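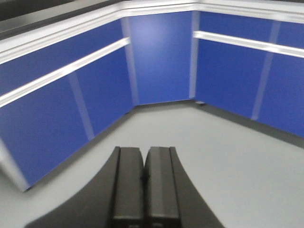 Wrist camera pose drifts near the wall corner, planner sees the wall in the wrong place

Posted in Perception and Planning
September 6, 2022

Good day to all. English is my second language, so please excuse me if some sentence is heavy.

I have an arm with a parallel gripper and a small camera at the wrist. It works inside a walled cell with blue panels, grey floor and white rails along the side walls. The planner is Kwofie (the March release) and the camera driver is from the Astov toolkit. I wrote the part between them myself. This part takes the wrist image, finds the lines of the walls, and corrects the collision model of the cell if the base was moved a little.

In the middle of the cell everything is good. When the arm goes toward a far corner, the corrected wall jumps. Sometimes the planner believes the wall is closer than it is and refuses the motion with "start state in collision". Sometimes it believes the wall is farther, and this I like much less.

What I have already checked:

Hand-eye calibration. I repeated it with 25 poses and the residual is 3 mm. I think this is acceptable for my use.

Lens distortion. Straight edges look straight after the correction when the arm stands still.

Exposure. It is on automatic. The blue panel at the back gives a pale reflection, and I do not know if this has importance.

The line finder. It works on the blue colour. I make a mask of everything that is blue, I take the border of the mask, and I fit lines to it. The lowest line should be the place where the wall meets the floor.

In the log of one run I have 2363 images. In 551 of them the fitted line is outside my limit, and nearly all of these are from when the arm was travelling toward a corner. The images from standing still are nearly all inside the limit.

My questions are these. Is it a bad idea to correct the collision model from a moving camera? And if it is not a bad idea, where should I look first? I would prefer not to put printed markers on the walls, but I will do it if there is no other way.

Thank you in advance for your patience.

hatdale_cell

juvbridge_user

Just put the markers. I had the same thing for weeks, put four markers on the floor, finished. Colour masks never work with shiny panels.

Also turn off auto exposure.

slow_planner

I had a similar problem in a similar cell, so I will try to answer in order. I am also not a native speaker, so we will manage together.

First, the moving camera. It is possible, but you must know the arm pose at the moment when the image was taken, and many drivers give you the moment when the image arrived. The difference does not matter when the arm stands still. This agrees with your log. Please look in the Astov driver settings for which clock the stamp comes from. If it is the arrival time, you need to measure the delay. A simple method: turn the wrist joint slowly left and right in front of one vertical seam of the wall, and plot the joint angle and the column of the seam on the same time axis. The two curves will have the same shape, one shifted against the other. The shift is your delay. Do it again at another speed. If the shift in milliseconds is the same, it is really a delay. If it changes with the speed, you have something else too, probably blur or rolling shutter.

Second, blur. In your picture the left wall and its rail are soft, while the fingers are quite sharp. The fingers travel together with the camera, so their sharpness tells you nothing about how sharp the wall is. I mention it because I once used a sharpness score of the whole image to throw away bad ones, and the gripper kept the score high. Compute the score only on the region of the walls, with the gripper masked out. The gripper mask can be a fixed polygon for each finger opening, or you can render it from the arm model.

Third, the line itself. I would not trust "the lowest border of the blue". Look at the right wall: between the blue and the floor there is a darker grey baseboard. There your mask stops at the top of the baseboard, so the line is higher than the floor contact. If your code then assumes this line is at floor height, it will put the wall farther away than it is. I believe this is your second kind of error, the one that you like less. You can give this line its real height in the model (measure the baseboard with a ruler), or you can search for the edge between baseboard and floor instead. I would use the first, it is less work.

The pale seams and the white rails are also trouble for a blue mask. They cut one wall into several blue pieces, and each piece has its own border. If your fit chooses the longest segment, it can choose the lower side of a rail. When the camera comes near to the corner, the rail becomes long in the image and wins. Try to save the chosen segment drawn over the image for your bad cases. I expect you will find many lines lying on the rails.

The pale reflection on the centre wall has importance too, but it is high on the panel. It can make a hole in your mask. A hole is harmless if you fit only the outer border.

Now what I would do in your place.

Do not update the collision model from every image. Stop the arm at a few fixed viewing poses, wait until it is settled, take several images, use the median, and update one time. A cell wall does not move during a pick. If your base moves so often that you need a correction during motion, then I would fix the base first.

Use the rails and the white top trim as features and not as noise. They have strong contrast with the blue, they have known heights, and near the corner you see them on more than one wall. Fit all lines together to the model of the cell, with one unknown: the shift and rotation of the base. At the moment you fit each wall alone, if I understood well, and then the walls can disagree with each other.

Put a limit on the correction. If the new base pose differs from the old by more than you think is possible, keep the old one and write a warning. In Kwofie you should also keep the padding around the walls larger than your worst error from the standing images. The padding should not be changed by the same code that makes the correction.

About the markers, the other poster is right that it is quick, and locking the exposure is good advice also. But a wrong time stamp will move the markers in the same way as it moves the walls. I would find the delay first.

hatdale_cell

Thank you both. I write back what I found, maybe it helps another person.

The stamp was the arrival time. I made the test with the wrist joint and the seam, and the shift was the same at both speeds. After I corrected the stamps and ran the same log again, the largest part of the jumps disappeared.

The remaining bad images I drew as you told, and yes, the line was lying on the rail in many of them. I did not expect it, I was sure that my height filter removes the rails. The filter was written in pixels, so close to the wall it was no longer valid. I changed it to work in the cell coordinates.

The baseboard I measured and put in the model. I also locked the exposure.

The fit of all lines together I have not done yet. For now I use the fixed viewing poses, and the planner has not refused a start state in the corner since the change. One more small thing: is it better to let the rotation of the base free in the fit, or only the shift? My base stands on four feet and I think it can turn a little when somebody pushes it.

slow_planner

Leave the rotation around the vertical axis free, and keep the other two fixed unless your floor is very bad. Take care that your viewing poses see two walls which are not parallel, otherwise the shift along the wall is not determined and the solver will give you any number it likes.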